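Ticket: Pratetti sim – stove task, knob turn fails on right end of panel
Opened by: Lamisi Antwi
Assigned: Akua Alhassan
Opened: January 18, 2018
Status: open, waiting on rerun

Lamisi:
Task is "turn off the stove." Policy picks the wrong knob or stops short. Ran 1000 episodes overnight on the Girer build, 37 passed. Same policy was fine on the microwave buttons and on the drawer, so I don't think it's the arm. No error in the log, just times out. Need this for the chores list in the Zakaria writeup, right now we have it down as "can do."

Akua:
Don't leave it as "can do" then. What's your contact threshold? And are you on the old kitchen or the new one?

Lamisi:
New kitchen. Threshold 2, tried 4, no change.

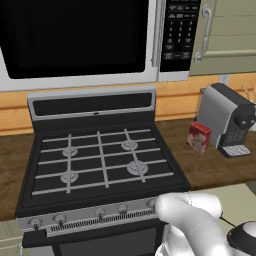

Knob mapping is where I'd look first. The task file still calls them by burner name, from the old kitchen where each burner had its own knob and that was it. New range has four burners but five knobs showing along the front, so the names dont line up any more. And the gripper is sitting right over the fifth one at the right end, so the head camera probably can't see which way it's pointing once the arm is in. Can you dump the joint list for the range and paste it here?

Lamisi:
Dumped. You're right, the last joint has no burner tied to it. Could be the oven, label is blank. So success check is reading a knob that isn't in the task at all. Ugh.

Akua:
OK do this:
– rename joints left to right, no burner names
– fix the success check to read the target joint
– save the knob angle before the arm gets close, use that if the view is blocked
– rerun on Prornico, smaller batch first

Lamisi:
First two done. Third is half done, angle saves but resets when the arm backs off and trys again. Looking at it.

Akua:
Leave the chores list at "not yet" for stove till the rerun is in. Wiping and drawers can stay. Anything with a knob I want to see pass on more than one kitchen before we tell people a machine can do it.

Lamisi:
Changed to not yet. Rerun queued, will post numbers here.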